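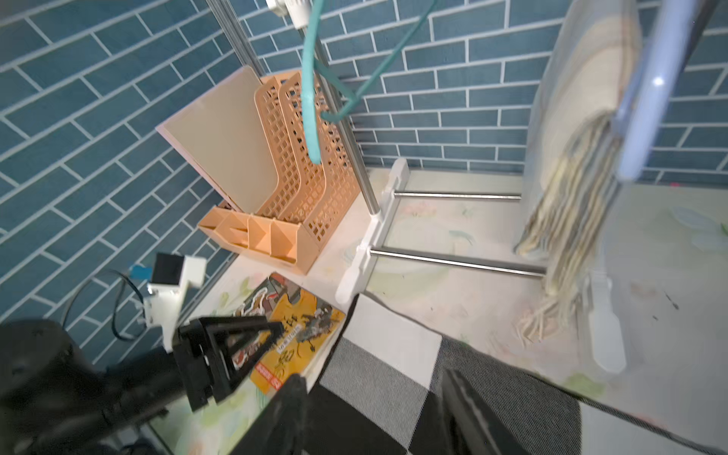 The corner with the blue tiles

Dec 13, 2020

For two years I kept the clothes rack in the bedroom, and every morning I hit my foot on it. Last week I finally moved it to the corner with the blue tiles. It took me some 60 minutes, and most of this time I was looking for a place for other things.

The orange organizer is now there too. I bought it for letters and bills, but my friend Yaryna keeps telling me that it is too good for bills. The colourful booklet I have left on the mat for the moment. I want to read it before I decide on which shelf it should live.

The rack itself is simple, steel rods and white plastic feet. I hang shirts on the teal hangers, and scarves I fold over the rod. Wool ones I never squeeze by hand, my mother was very strict about this. The fringe I comb with my fingers, slowly, otherwise it makes knots.

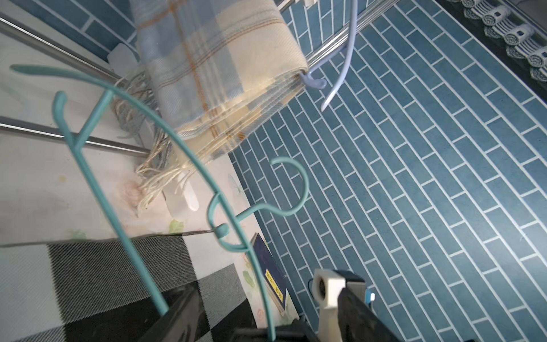
The plaid scarf, and one of the teal hangers.

In January I would like to put a small shelf on the wall. Lev has promised to lend me his drill, so I must ask him again.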